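Drolby Table Play Set – Set-Up Guide
Section 4: Clearing and setting the table

I wrote this section after setting my own Drolby up more times than I'd like to admit, so trust me on the order!

1. Wipe the tabletop with a soft dry cloth. I skip sprays completely (they leave streaks on a white top, and I can't stand streaks).

2. Put the basket down first, back toward a corner, and leave it empty for now. You want plenty of open table in front of it.

3. Lay the banana on its side, out in the open. Mine goes near the middle, curved any way it likes.

4. Turn the brown cup upside down and stand it beside the banana, flat base up – little hands find it easier to grab that way.
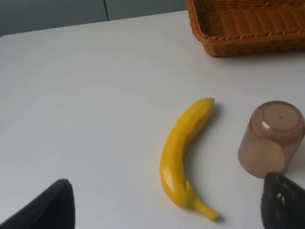
5. Start the first round. The player picks one piece, names it out loud and drops it in the basket. We go to 6 points at our house, but Remigiusz Tomaszewski, who tests these with me, likes a quick game to 4.

Note: The cup can go in the basket either way up. I've had letters about this, and both count.

Caution: Play food only, please. Keep it away from heaters and out of the dishwasher.

6. When you're done, leave everything in the basket and store it on a shelf. Missing a piece? Ask for parts sheet 47.

Drolby Parts Desk, attn. Inese Sproģis, Box 1189 | © Drolby | Back to top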